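Home | Minutes | Reading list | Archive | Join

Bruninville Reading and History Circle
Minutes, 15 July 2024, upstairs room

Present: Ieva Hunt (chair), Reet Org, Christos Lazaridis, Saulius Baranauskienė, Vaida Sepp (minutes), plus two new people whose names I didn't get, sorry, please email.

Started ten past seven. Last month's minutes ok'd, one fix: the Durán lecture is in the library, not the town hall.

1. The book

Clusgate, the oral history of the closed steel town. First half only (to end of part two). Christos hadn't finished, Reet had finished the whole thing and was asked not to spoil it.

Ieva opened. Her question: is it a book about the Soviet Union or about one factory? The preface claims the first, the chapters mostly do the second. She liked it more for that. The canteen chapter best thing in it, women who ran the bread line in the 70s and 80s and knew exactly who had a second family. Saulius agreed, said his aunt worked in a place like it and the talk is right, the way people go quiet when the union man is mentioned and then tell you about mushrooms for ten minutes.

Reet less keen. Too much of the author between the interviews. Every witness gets a paragraph telling us what they "really" meant. Read out p. 88, the crane operator, where he says he misses the May parade and the author explains that he misses being young. Some argument. Christos thought fair enough, a reader who didn't grow up there needs a hand. Reet: then use a footnote.

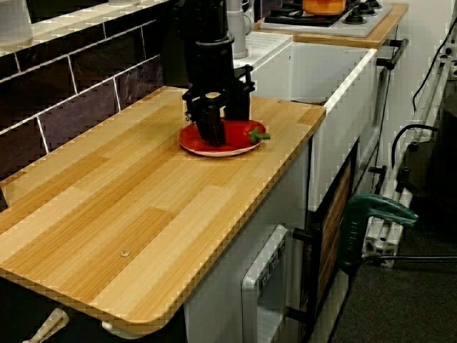
Long bit on nostalgia after that. Ieva made the point that the people who say it was better then are mostly talking about rents and doctors, and the book is slow to admit it. Figures in the appendix: 3,309 people on the payroll at the peak, 802 in the last year before closing. Vaida (me) asked where the rest went, the book has one page on it. Saulius thinks north, or Germany. One of the new people said her parents left a town like that in November 1991 with a suitcase and a sewing machine, and she'd have liked a chapter on leavers. General agreement.

Translation. Mixed. Jokes come through, slang doesn't. "Buddy" all over the place. Christos had looked at the older Derkex edition, same translator but the swearing left in, and says it's a different book. He'll bring it next time.

Didn't get to the informer chapter. Held over.

2. Is it history?

Carried on from item 1 really. Reet wants to know how we're supposed to trust interviews done forty years after the fact, with names changed and no tapes deposited anywhere. Ieva said archives lie too, the plant's own reports have the quota met every single quarter. Saulius: read both. Reet said she does read both, and the book doesn't. It quotes the plant newspaper a handful of times, always for laughs.

Vote on whether to write to the publisher and ask about the tapes. Carried, Reet against on grounds they won't anwser.
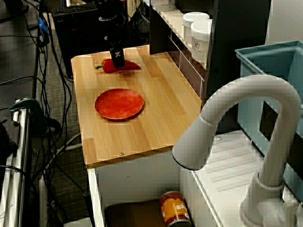
Vaida, put me down as abstaining, I was out of the room for the vote and I'd have said ask the author directly. She answers letters, she wrote back to my sister within a week about the map being wrong. That was Christos, after reading the draft of these. Changed. So: carried, one against, one abstention. Letter goes to the author, copy to the publisher. Ieva to write it.

3. Next book

Three suggested. A life of Khrushchev (too long, 2 volumes), a novel set in a communal apartment (Saulius, has read it twice), essays on the monuments that came down and where they ended up (Reet). Hands: essays four, novel two, Khrushchev none, and Christos witdrew it. Essays it is. Novel for the winter. Reet says skip the introduction, start at the essay on the statue in the quarry.

4. Essay page

Members' essays for the website. Limit is 2,000 words, please, last one was nearly double. Saulius on samizdat first, then Ieva on school textbooks. Footnotes fine. No poems.

5. Other

Library wants chairs stacked after. Parking behind the bank is no longer ok after six.

Actions
Ieva - letter re tapes
Christos - bring Derkex edition
Saulius - samizdat essay
Reet - order essays, get price for copies
Vaida - names of new people, fix Durán notice

Closed 9.05. Informer chapter first next time, and part three.

V.S.

Contact the Circle | © Bruninville Reading and History Circle | Back to top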